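The Last Bus to Wendosham

I'd been at the Denutton council office 13 years when they told me I could work from home, and I lasted till Tuesday.
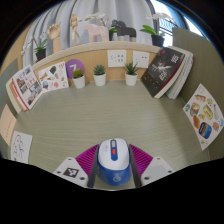
By lunch I'd talked to the kettle twice, so I caught the bus to Wendosham - no reason, I just liked the colour of the sign. An old bloke got on at Gureck with a cake on his lap and asked if I was going to the wedding.

"Yes," I said. No idea why!

He looked me over, tracky dacks and all, and handed me the cake. "Good. You can carry this, then."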